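Dekerlow: Halelwood
Reviewed for the Prareck Library Games Collection
Reviewer: Mwajuma Nzioka
20 May 2021

Halelwood is the second game from the Llewellyn studio and a direct sequel to Dekerlow, which entered our lending collection in September. It is a single-player strategy game in which the player governs a river town through a succession of floods, harvests and disputed elections. The library reviewed the full release on a desktop computer over 27 hours of play, which was sufficient to complete the main campaign once and to begin a second on the higher difficulty.

The campaign is divided into 4 chapters. The first serves as a tutorial and is longer than it needs to be. Players who know the earlier game will find no option to skip it, and several instructions are repeated word for word. From the second chapter the game improves considerably. Grain, timber and labor must be assigned before each season begins, and a poor decision made in spring may not show its full cost until winter. The advisors give conflicting counsel, and the writing allows each of them a reasonable case.

Combat has been reduced since the first game. Raids are now settled through a short sequence of orders, and most can be avoided by treaty. Borrowers who valued the battles in Dekerlow should be aware of this change.

The interface remains the weakest part of the release. Text in the trade ledger is small at standard settings, and the larger type option applies only to dialogue. Controller support is incomplete: the map can be moved with a controller, but the ledger requires a mouse. Two crashes occurred during the third chapter, both while loading an autosave. No progress was lost beyond the current season.

The music is restrained and well suited to long sessions. Voice acting is limited to chapter openings.

The game is sold at $59, a high price for a campaign of this length. The scenario editor adds some value, and maps made for the first game can be imported. Halelwood is recommended for patrons aged 12 and over with an interest in town management. It is listed in the catalog under item number 1152 and may be borrowed on the usual terms.

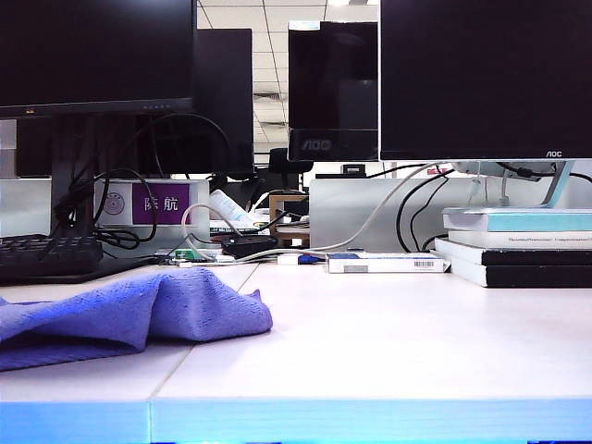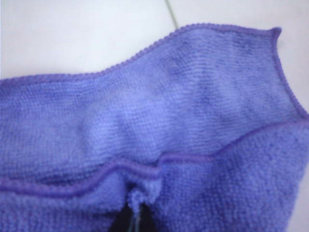
Purple microfiber cloth on a white surface, in both photographs.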